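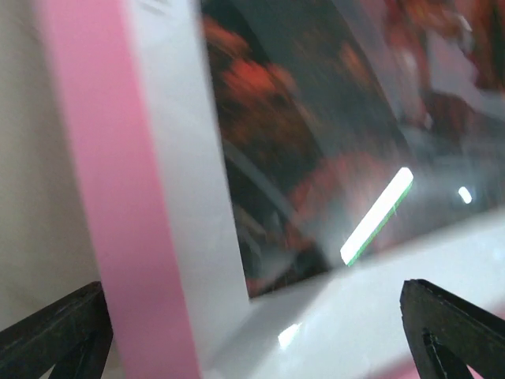
Figure 4-1. Tall item standing upright in front of a plain wall.

Section 4. Mounting Framed Boards and Pictures on Interior Walls

This section applies to the Jalberg wall rail and to the hook sets supplied with it. It covers framed boards, prints and notice panels up to the load stated on the rail label. Mirrors and glazed cabinets are covered in Section 6. Read the whole section before drilling.

4.1 Before You Start

1. Check the contents of the carton against the packing slip. The standard set contains one rail, 21 wall screws with matching plugs, 3 sliding hooks and an end stop for each side. Report missing parts to the supplier and quote order code 1523.

2. Clear the floor below the mounting position. Move shelves, boxes and books far enough away that a ladder can stand flat on all its feet.

3. Find out what the wall is made of. Plaster over brick, plasterboard on studs and solid concrete each need a different plug. The plugs in the standard set are for brick and concrete only. For plasterboard, order the Tannous hollow-wall kit.

4. Check for electric cables and water pipes with a detector. Pay special attention to the area directly above and below switches and outlets.

CAUTION: Do not drill if the detector gives a signal that you cannot explain. Stop work and consult the building manager.

4.2 Preparing the Frame

1. Lay a clean blanket or sheet of felt on a flat table and place the frame on it face down.

2. Press lightly on the backing panel at each corner. The panel should not move. If it does, tighten the clips or replace them before going further.

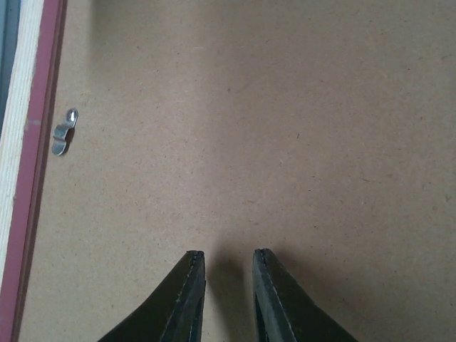
3. Measure the width of the frame along the top rail and mark the center in pencil on the back.

4. Measure in from each end by one quarter of the width and mark both points. The hanging plates are fixed here.

5. Drill pilot holes to half the depth of the rail. Wrap a piece of tape around the drill bit to show where to stop.

6. Fix the hanging plates with the short screws. Tighten by hand. A power driver can split a narrow rail.

NOTE: Frames made before the change of pattern in March have plates already fitted. Omit steps 4 to 6 for these frames.

4.3 Checking the Wall Surface

Textured paint and stippled plaster do not affect the strength of the fixing, but they can prevent the rail from sitting flat. Rub down high points where the rail will lie. Thin lines in the surface should be tested with a fingernail. If the plaster on either side moves or sounds hollow, have it repaired and allow it to dry fully before mounting.
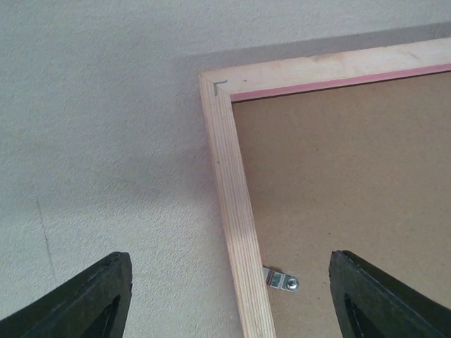 Figure 4-2. Back of a wooden frame against a textured wall.

4.4 Fixing the Rail

1. Hold the rail at the planned height and mark one end. Use a spirit level to mark the other end.

2. Mark the screw positions through the slots in the rail. Use every slot on rails of 3000 mm. On shorter rails, every second slot is enough, provided that both end slots are used.

3. Drill the holes, remove the dust and insert the plugs until they are flush with the wall.

4. Fit the two end screws first and leave them slightly loose. Check the level again, fit the remaining screws and tighten from the center outward.

5. Slide the hooks onto the rail, then fit the end stops.

CAUTION: Never hang a load on the rail while any screw is loose.

4.5 Hanging and Adjusting

1. Set two hooks at the same spacing as the plates on the frame. Lock each hook with the key provided.

2. Lift the frame with both hands. Frames wider than the installer's reach must be lifted by two persons. 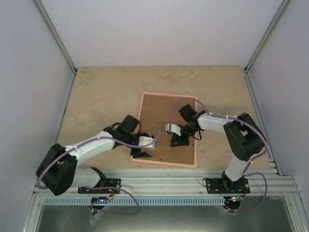 3. Lower the plates onto the hooks and let the weight come down slowly. Pull gently at the bottom edge to confirm that both plates are seated.

4. Check that the top edge is level. To correct a small error, turn the screw on the lower hook clockwise until the edge is straight.

5. Fit the Terkon felt pads to the bottom corners where the frame would otherwise mark the paint.

4.6 Inspection

Check all screws one month after mounting and once a year from then on. Record each inspection on the card at the back of this manual. Frames in corridors and stairways should also be checked after any repainting or building work.

Section approved by Leanne Nuttall, Product Documentation, October 29, 2018.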